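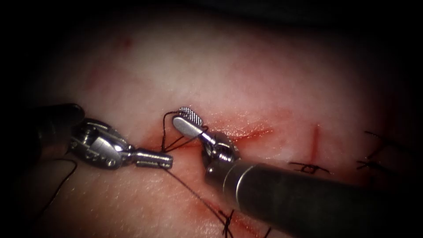 Nahtübung: zwei Instrumentenarme mit dunklem Faden am Einschnitt

Forum Leichtathletik › Halle › Mittelstrecke
552 Aufrufe · 11 Mal geteilt

800 Meter in der Halle — wie läuft man vier Runden, ohne sich zu blamieren?

Orsolya Major

Hallo zusammen, ich laufe seit Jahren draußen die 800, nicht schnell, aber mit Haltung. Im Februar bin ich beim Hallensportfest in Bonen zum ersten Mal auf der 200-Meter-Bahn gestartet, Startnummer 97, und habe dort erfahren, dass zwei Runden im Freien und vier Runden unter Dach verschiedene Sportarten sind.

Der Ablauf in Kürze: Start in Bahnen, danach nach innen, dort stand ich hinter drei Leuten wie an der Supermarktkasse. In der zweiten Runde habe ich in der Kurve überholt, in der dritten noch einmal in der Kurve, in der vierten hatte ich dann freie Sicht, weil alle anderen weg waren. Meine Zeit war knapp sechs Sekunden langsamer als im Sommer. Mein Trainer meinte, das sei »ein Anfang«, was er auch über Knochenbrüche sagt.

Jetzt möchte ich es nächsten Winter ordentlich machen. Konkret: Wo überholt man? Wie teilt man sich das Rennen ein? Und lohnt es sich, vorher auf einer überhöhten Bahn zu trainieren, wenn die nächste eine gute Stunde Fahrt entfernt ist? Bei uns gibt es nur die Schulturnhalle, und deren Kurven sind Ecken.

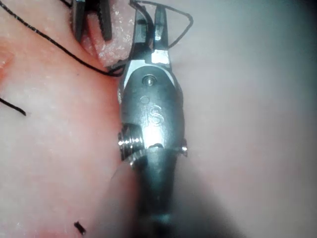
Dénes Hegyi: Überholen kostet Meter

Überholt wird auf der Geraden. Wer in der Kurve auf Bahn zwei läuft, läuft eben weiter als der auf der Innenbahn, und bergauf geht es bei überhöhten Kurven auch noch. Zwei ganze Kurven außen sind schnell sechs oder sieben Meter, und die bekommst du von keinem zurück. Ausgang Kurve beschleunigen, vorbei, vor der nächsten wieder innen sein. Wenn die Gerade dafür nicht reicht, warst du nicht schnell genug und wartest eine halbe Runde.

Damit ist auch klar, dass der Anfang zählt. Die ersten hundert Meter ruhig etwas mutiger als draußen, dann bis zum Einbiegen schauen, wer wo ist. Zum Einbiegen selbst: schräg und allmählich nach innen ziehen, keinen Haken schlagen. Ich habe einmal einen Haken geschlagen und die Bekanntschaft eines sehr großen Herrn aus der Altersklasse M45 gemacht.

Einteilung bei mir: erste Runde flott, zweite und dritte so gleichmäßig, dass es langweilig aussieht, vierte nach Restbestand. Als Training mag ich 500 Meter im Renntempo, lange Pause, dann zweimal 200 hinterher. Geht auch draußen bei Kälte, mit Mütze.

Wegen der Fahrt: zweimal vor dem ersten Start reicht. Die Überhöhung fühlt sich nur beim ersten Mal an wie ein Möbelstück, das jemand im Weg stehen lassen hat.

14 Mal hilfreich

Enikő Csonka

einfach vorne laufen dann muss man nicht überholen

3 Mal hilfreich 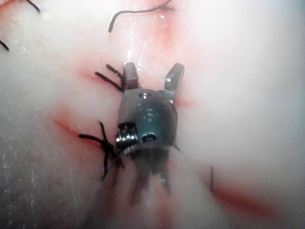

HALLE › SCHUHE & SPIKES

Erzsébet Szabó

Enikő hat theoretisch recht. Praktisch habe ich das in meiner Jugend zwei Rennen lang durchgehalten, jeweils bis Meter 411.

Ich ergänze etwas, was im Beitrag von Dénes fehlt, nämlich die Füße. Schau vor dem Start in die Ausschreibung, welche Dornenlänge erlaubt ist. In vielen Hallen sind es höchstens sechs Millimeter, manche wollen bestimmte Formen, und kontrolliert wird gern am Callroom, also dann, wenn der Schlüssel zum Wechseln zu Hause liegt. Bei mir steckt der Schlüssel seither in der Socke vom Vorjahr, die ohnehin keiner klaut.

Und die Waden: Enge Kurven immer linksherum, das merkt vor allem das Sprunggelenk. Beim Einlaufen ein paar Runden andersherum, falls es erlaubt ist, und nach dem ersten Hallentermin einen Tag nur locker. Trockene Luft kommt dazu, mein Husten nach 800 Metern hat schon Kampfrichter besorgt gemacht.

Sechs Sekunden langsamer als im Sommer finde ich beim ersten Mal übrigens gar nicht schlimm, bei mir waren es neun. Welche Halle ist denn die mit der Stunde Fahrt? In manchen muss man sich für das freie Training vorher anmelden.

8 Mal hilfreich

Zuletzt aktualisiert: 18.5.26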